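Visita ao laboratório da Seralo, novembro

Fomos dois da Jestuvwood, a Sandra Whiteley e eu, passar um dia nas instalações da Seralo. O motivo era prático: temos de escolher as garras para a célula de dois braços que vai preparar tabuleiros na nossa cozinha de ensaio, e as fichas técnicas que tínhamos recebido não permitiam decidir. Deixo aqui o que vimos, por ordem, para quem não pôde ir.

Chegada às 9h30. Recebeu-nos a Houda Abou Zeid, responsável pela parte de manipulação. O laboratório ocupa o rés do chão, com as bancadas encostadas à parede do fundo e uma sala de controlo separada por vidro. O café fica no primeiro andar e convém ir antes das dez.

Primeira parte: as garras na bancada

Estavam montadas duas garras, a Donow de dedos paralelos e a Alaoui de dedos articulados. O Brahim Metwally fez a demonstração das duas no mesmo braço, trocando a flange entre ensaios. A troca demora 4 minutos com a chave certa. Sem a chave certa não se faz, e ele pediu-nos que apontássemos isso para a nossa lista de ferramentas.

A Donow fecha depressa e repete bem a posição. Com caixas, frascos e cabos de utensílios não tivemos reparos. Com fruta e legumes a coisa muda: os dedos são direitos, o contacto faz-se numa faixa estreita e um tomate maduro ficou marcado logo na primeira tentativa. Baixando a força, deixou de marcar e começou a escorregar. O Brahim diz que há pontas de silicone para isto, mas não as tinha lá.

A Alaoui é mais lenta a fechar e tem mais cabos. Em troca, os dedos acompanham a forma do objeto e pegou no mesmo tomate sem o marcar. Falhou com uma colher pousada numa superfície lisa, porque as pontas são grossas e não entram por baixo. A Sandra experimentou o comando manual e conseguiu à terceira, empurrando a colher até à beira da mesa.

Fizemos 11 tentativas com cada garra. Não chega para estatística e a Houda foi a primeira a dizê-lo.

Controladores e câmaras

Antes do almoço a Doaa Hajji mostrou-nos os controladores. Usam o mesmo para os dois braços, o que simplifica a sincronização e obriga a parar tudo quando um deles entra em erro. Perguntei se era possível separar. É, com uma segunda licença e mais um armário elétrico. Para a nossa célula não me parece necessário nesta fase.

Quanto às câmaras, compararam uma fixa por cima da bancada com outra montada no pulso. A do pulso vê melhor o momento da pega, mas perde a referência quando o braço roda muito. A fixa aguenta o dia inteiro sem recalibrar e é tapada pelos próprios braços quando trabalham perto um do outro. Na Seralo acabaram por ficar com as duas e eu faria o mesmo, se o orçamento deixar.

Almoço na cantina do edifício ao lado. Sopa e peixe, nada a assinalar.

Segunda parte: os ensaios em simulação

A tarde foi na sala de controlo, com a Nouhaila Filali. Antes de irem para a bancada, as tarefas são ensaiadas em simulação, e foi a parte que mais nos interessou. O último lote tinha 2184 execuções, lançadas durante a noite. A Nouhaila abriu uma das cenas de cozinha e deixou-nos mudar a abertura dos dedos e o ângulo de aproximação.

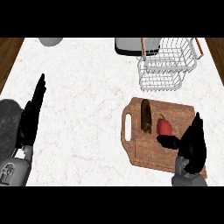
Cena de cozinha no simulador: a garra direita junto ao pimento vermelho, a esquerda aberta sobre a bancada de mármore.

O pimento é um bom caso de teste para nós. Rola com facilidade, e a aproximação tem de ser feita sem arrastar o que estiver ao lado na tábua. Com os dedos demasiado abertos, o simulador acusa contacto com o objeto vizinho; demasiado fechados, empurram o pimento. A Nouhaila guarda cada variante com o resultado e no fim ordena por taxa de sucesso.

Perguntámos até que ponto isto se confirma na bancada real. A resposta foi que as colisões e os alcances batem certo, e que o atrito e a deformação dos alimentos continuam a ser o ponto fraco. Um tomate simulado não fica marcado, por exemplo. Por isso a escolha final da força de aperto é sempre feita com o braço físico.

O que fica para nós

A minha preferência vai para a Alaoui no braço que pega nos alimentos e para a Donow no outro, que só trata de recipientes e utensílios. A Sandra prefere duas iguais por causa das peças de reserva. Ficou combinado pedir preço das duas hipóteses e também das pontas de silicone.

A Houda vai enviar os ficheiros da cena e os registos das tentativas da manhã. Falta-nos medir a altura útil da nossa bancada, que ela pediu e não sabíamos de cor. Saímos às 16h45.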